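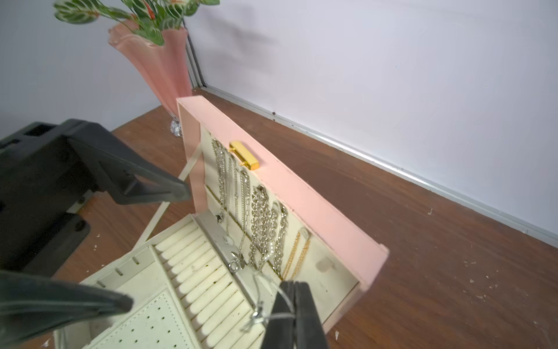

One member who wrote to the office this summer asked whether jewelry left to her by an aunt was covered under her ordinary household policy, and whether a written list would be enough if a claim ever had to be made. The Stullside Residents' Association has received several letters on the same point.

Most household policies place a limit on jewelry. Under the group plan arranged through Drarnano, the limit is $300 for any single item unless that item has been listed separately. A list in the owner's own words is accepted for pieces below that amount. Pieces above it require a signed appraisal.

Appraisals will be offered to members at the Grurgate office on August 8, 2019. The fee is $20 per item, payable on arrival. Appointments last 17 minutes and must be booked in advance through the front desk. Members should bring any receipts or earlier valuations they hold. Repairs and cleaning are not included.

Completed forms may be left at the desk or mailed to the Heo Building. Changes received before the end of December will appear on next year's policy. Members who already have an appraisal on file do not need to submit it again unless the item has been altered or sold.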